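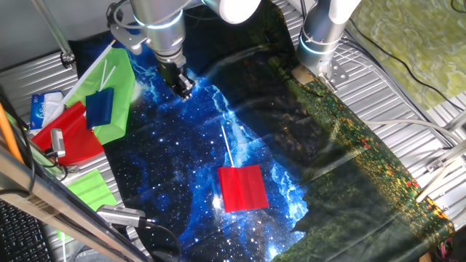 Mamside two-finger vs Wevard two-finger, on thin stuff

Posted 2021-12-12

Short version for people who only want the short version. Bought the Mamside, keeping the Mamside, wish the Mamside had a better cable. The Wevard is going back in its box and will come out again when we have something fat to pick up.

Long version. We do flags. Little hand flags, thin white stick, bit of shiny see-through fabric on the end. Red, lime green, dark blue. The job is pick the flag up by the stick, get it upright, hold it still enough for the wrist camera to get a clean look, put it back down. Sounds like nothing. Is not nothing. The stick rolls, the fabric drags, and the fabric sits on top of the stick half the time so the camera can't see what it's meant to be grabbing.

Both grippers went on the same arm, same wrist, same adapter plate. Controller is the Nernstead, which I reviewed in April and still mostly like. Jigs and the adapter plate by Breathnach, who cut them right first go. Usha Joseph ran half the trials because I'd stopped trusting my own eyes on what counts as a good grasp.

What we counted as good: stick off the cloth, flag hanging or standing the way we asked, no slip through the hold, back down without flinging it. A flag that came up and then swivelled was a fail. Usha was stricter than me on the swivel. She was right.

Opening the boxes

Mamside comes with fingers on, flat black plates, four screws and a bag of spares. Screws are a normal size. You'd think that goes without saying. The Wevard uses a security bit on the finger mounts and the bit isn't in the box. So that was the first morning gone, driving to the hardware store for a bit.

Manuals: Mamside is thin but correct. Wevard is thick and has the open and close signals swapped in the wiring table. If yours closes when you tell it to open, you haven't gone mad, swap them.

Weight feels close. Didn't put them on a scale, should have. The Wevard body is longer, so you lose reach underneath and have to redo all your approach heights. Redo them properly. I did it lazily and put a fingertip into the table on the third run. Table fine. Finger has a mark.

The numbers

236 attempts each. Mamside got 233. Wevard got 138.

Before anybody writes in: yes, that's with the stock fingers on both. Yes, I know you can get narrow tips for the Wevard. They're extra, they were back ordered, and I'm reviewing what turned up. If somebody has the narrow tips and wants to lend me a set I'll rerun the whole lot.

Where the Wevard loses is closing on something skinny. The fingers meet at the tip first and leave a tiny gap higher up, so a stick sitting a bit high in the jaws is just loose. It feels gripped, the controller says gripped, then the arm swings and the flag goes round like a weather vane. Lower in the jaws it's fine, but lower in the jaws means the fingertips are basically in the cloth, and then you pinch a fold and bring the whole tablecloth with you. Did that plenty.

The Mamside meets flat all the way along. Boring and correct. The three it dropped were all the green flags, all with the stick under the fabric, and I'd blame the vision for two of those.

Grip force

Wevard claims more. Doesn't matter here. We ran both at 40 newtons to keep it fair, and a stick doesn't need that much anyway. Mamside goes lower more smoothly, you can creep it down and watch it. Wevard has steps, and the bottom step is still a decent squeeze. Bent one stick before I noticed. If you're picking up anything crushable think about that.
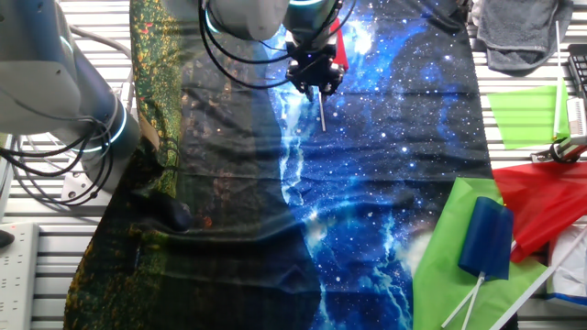

Backgrounds wrecked more runs than hardware did, if we're counting the setup days as well. We lay a big printed cloth over the table, galaxy on one half and dark forest on the other, and it's a nightmare for segmentation on purpose. White streaks in the blue, white sticks on top of the white streaks. The forest half is better for sticks and worse for anything dark. Blue flag on the blue half, forget it, we turned the lights up and it was still a coin toss for the detector.

So for the gripper trials we cheated and gave the arm the pick positions by hand. Otherwise you're testing the camera. If you're reading other people's gripper comparisons, check whether they did that. Loads of them don't and then it's a detector review with a gripper in it.

Wrinkles matter too. The cloth bunches where you've been working, a fold can lift a stick just enough that your taught height is wrong. We smoothed it between batches. Daithí wanted to tape it flat, I said no, real tables aren't taped flat, we had a bit of a go at each other over it and then did one batch his way. Mamside didn't care either way. Wevard did better taped. Make of that what you will, but it lines up with the fingertip thing.

Living with a wrist camera

This is were the shape of the gripper body really counts. The camera sits up at the wrist looking down past the fingers, so whatever is down there is in every shot you'll ever take.

Mamside: the body is angular but it's low, and it stays at the bottom of the view. You get the pole, you get the fabric, you get plenty of background either side. Bolt heads are bare silver and throw a little glint. A dab of matte paint would fix it, haven't bothered.

Wevard: chunkier finger mounts and they come in from both sides. We lost a good slice of the useful view. Tilting the camera bracket helped, but then the calibration wants redoing, and tilting it back wants it redoing again. 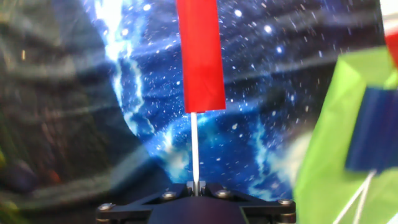 Wrist camera, red flag on its white pole, gripper at the bottom.

Worth saying that a held flag is a pretty great quick check for a new camera mount. Straight thin line, flat bright colour. If the pole looks curved your calibration is off. If the colour drifts between shots you've left auto exposure on. I'd left auto exposure on. Twice.

Stuff up close goes blurry and there's not much to be done with a fixed focus camera. We park the spare flags along the edge of the cloth and anything near the lens turns into a coloured smear. Doesn't bother the detector much. Bothers me.

Cables

Ok the Mamside cable. Too short, and it leaves the body sideways. On our arm that means it has to loop out and come back, and at full wrist rotation it goes tight. Not scary tight but I don't love it. There's an extension, it's overpriced, I made one. The connector is a standard one, so at least that's easy.

Wevard cable is really nice. Long, soft, comes out the top, has a proper strain relief. If the Wevard people made the Mamside's cable I'd have nothing to moan about.

General cable note for anyone with two arms over one table: route everything up and back before you start teaching positions. We've got arms coming in from different sides and the cables find each other. Rerouting after teaching means the drag on the wrist changes and your nice repeatable pick isn't.

Nernstead and both grippers

Mamside was recognised straight off, driver in the list, five minutes. Wevard needed a file from their site and a restart, then it was fine and stayed fine. Status reporting is better on the Mamside, it tells you finger position while it's moving. The Wevard only tells you once it has stopped, so you can't catch a missed grab early, you find out at the end of the close and by then the arm's waiting around. Added up over a long session that's a coffee's worth of time.

Noise: both quiet. Wevard has a click at full open. You'll stop hearing it.

Heat: neither got worrying on long holds. Mamside was the warmer of the two by hand. Unscientific.

Who should get what

Thin things, fabric, sticks, pens, anything you need to stay at the angle you grabbed it at: Mamside, no question from me.

Blocks, bottles, boxes, bigger stuff: probaly the Wevard, going by the afternoon we spent on wood blocks, where it was solid as anything and the wide opening was handy. Didn't count those so no figures. Sort out the bit before you need it.

Using a wrist camera: try to borrow one of each first. Or at least hold a printout of the side profile up against your mount, which I know sounds daft, but it would've saved us the bracket business.

Price wise they were close enough that it wouldn't sway me. Shipping on the Wevard was quicker.

Things I didn't test: dust, wet, anything fast. Our arm was at half speed the whole way through. Long term wear also a blank, though the Mamside finger pads look the same as when they went on.

Next up is the narrow tips if I can get hold of some, then the same flags with the detector switched back on. Usha has the raw logs if you want them, ask in the comments and one of us will send a link.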